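Skevier Open Day
By Nusrat Kodikara, May

Search this wiki Go
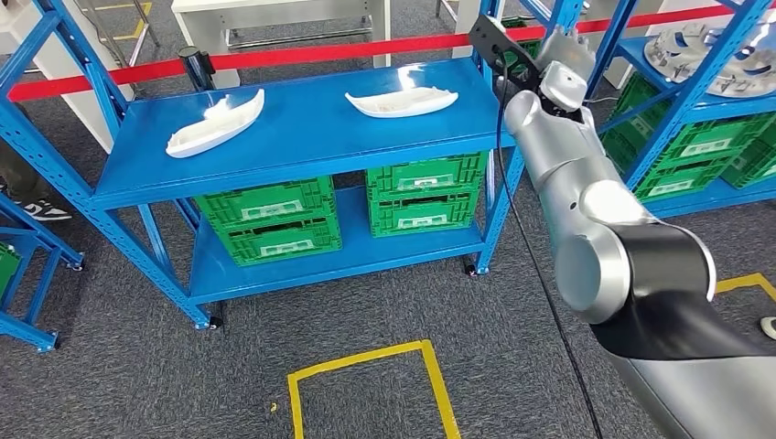
The Skevier Open Day is the yearly robot show in Dravovstead, and I've been to 3 of them now! Nazma Roy runs the demo and takes questions right through — bring plenty. My favourite bit is the shelf picking, with a silver-grey arm and two white boat-shaped pieces up on a blue rack, green crates stacked underneath. Doors open at 10 and the hall holds up to 58 people.

Related articles
Onetti gripper
Bhattacharjee Hall
Dravovstead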